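Home | Projects | Minutes | People | Contact

Stinthorpe data group — weekly meeting
06/11/2023, small meeting room

In: Chaiwat Inthanon (chair), Kanchan Jaiswal, Thanakorn Siriwan, Duangjai Chaiyaporn (notes). Apologies: Jamila Wanigasekara, at Predthorpe until Thursday.

1. Last minutes
Agreed. Storage quote still open, Thanakorn chasing.

2. Episode count
Tidy-up task now at 274 episodes, 133 of those checked. 34 thrown out so far, mostly operator pausing too long at the start or wrong task label typed in. Kanchan wants the pause trimmed automaticaly instead of binning the whole episode. Chaiwat OK with that if the raw file is kept. Trial on 100 episodes first.

3. Sofa corner
Kanchan put up stills from both cameras. Discussion of start positions — too many alike, the model will just learn one approach. Agreed to vary arm height and distance from the sofa every five episodes. Operator picks, writes it on the sheet.

Stills, gripper near the gray sofa area:
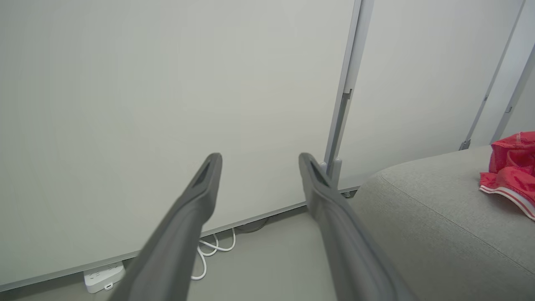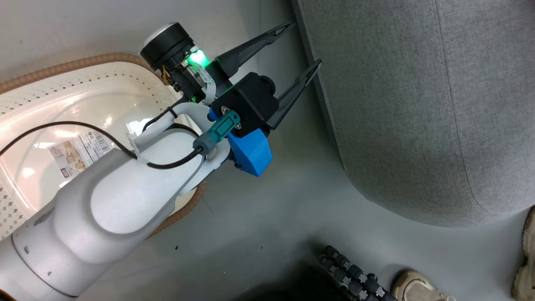
Thanakorn asked if we need both views for every episode. Yes for now. Pesonen build trains on the two together and nobody wants to redo it in January. If one stream drops, stop and restart, don't carry on with the other.

Clock drift between cameras — Duangjai saw it on two long sessions. Sync check to be run at start and after lunch.

4. Labels
Operators writing "put away", "tidy", "clean up" for the same thing. One wording from now on: "pick up the item and put it in the basket". Old ones to be renamed by script. Thanakorn to send list of odd ones before runing it.

5. Operators
Two new people start next week. Half a day practice each, practice runs not saved to the main folder. Jamila to write the one-page guide when back.

6. AOB
Sinduria want a sample set. Chaiwat says not until the checking is caught up.

Actions
Kanchan — trim script, trial batch
Thanakorn — label list, storage quote
Duangjai — sync check, new columns on sheet
Jamila — operator guide

Next meeting same time, same room.

Contact: Stinthorpe data group office | © 2023 Stinthorpe | Back to top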